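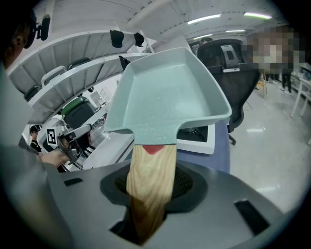
Floor Talk > Automation & Jobs
Thread: moved from packing to gripper work, anyone else?

dockside_rae
Ok so quick one, typing on break. I was on the packing line at Nundgate, got moved over to the gripper room in July. You hold the gripper, pick stuff up, put it down, reset, go again. Same pay for now. 11 of us came over from packing, the rest are still on the line with no word on what happens to them.
Questions
- anybody else's shop doing this? did it last
- do they bump the pay or is it "same grade"
- wrists. mine are killing me

tapegun44
We had this at Urport. Lasted 18 weeks then half went back to the line. Other half got made "station leads" which meant same job plus a clipboard. Get it in writing what your grade is. Seriously. Before the trial ends and not after.

mellowforklift
So you're teaching the thing that takes your job. Cool cool

dockside_rae
@mellowforklift yeah heard that one already. Line was getting cut either way, they told us in spring. Id rather be in the room than not.

mellowforklift
That's what they want you to think tho. Not having a go at you. But every hour you log is an hour they dont need you for later

Ultitz_nights
Disagree with that. I do maintenance nights, the arms we got are down constantly, somebody has to reset the cell and pick everything up off the floor. We hired two people after they went in. Different work, less lifting. My back is better then it was.

tapegun44
Two hired, how many left?

Ultitz_nights
More than two, ok, fair. Mostly people who retired and didnt get replaced. Still not the same as laid off.

mellowforklift
It's a job that isnt there anymore. Same thing to the kid who would of got it

kauppinen_h
Helmi Kauppinen here, I run training at Nieminen so take it for what its worth. Wrists first: swap hands every set, lower the table if they'll let you, and don't squeeze the grip the whole time, only on the pick. Most new people squeeze all the way through. Report it now, in writing, even if it's mild. Pay: ours is one grade up from packing but we had to push for it, took months.

dockside_rae
Thanks, did not know about the squeezing. Def doing that lol

Bottles are my least favorite. Dustpans and handles and stuff are fine, something to grab on to. Small round things with a cap, no. And it's a shared room so people are walking through behind you all day, you stop noticing after a week 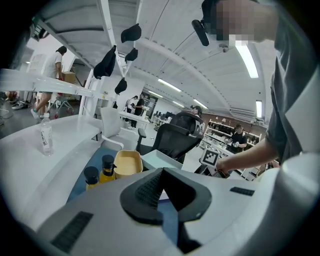
bottle table, blue mat, hand going for the white tray

sortline_pat
Is there a quota? We got told "no quota" and then there was a whiteboard with everyones numbers on it by Saturday

dockside_rae
Kind of. Team total, 1780 good ones a week. Redos dont count. So if the item slips you just did it for nothing. Nobodys been written up yet

tapegun44
"yet"

kauppinen_h
Redos should count as time worked even if they throw out the take. Ask how a slip gets scored and who decides. We had two leads scoring it two different ways and it caused more arguments than the pay did.

Ultitz_nights
Fwiw I'd ask for the maintenance course while they're in a good mood. Ours was closed to line people after the first round. That's the one thing I would push on

mellowforklift
Ok that one I agree with. Get something you can take with you out the door

dockside_rae
Break's over. Asking about the grade AND the course tomorow, will post what they say

sortline_pat
Ask about the whiteboard too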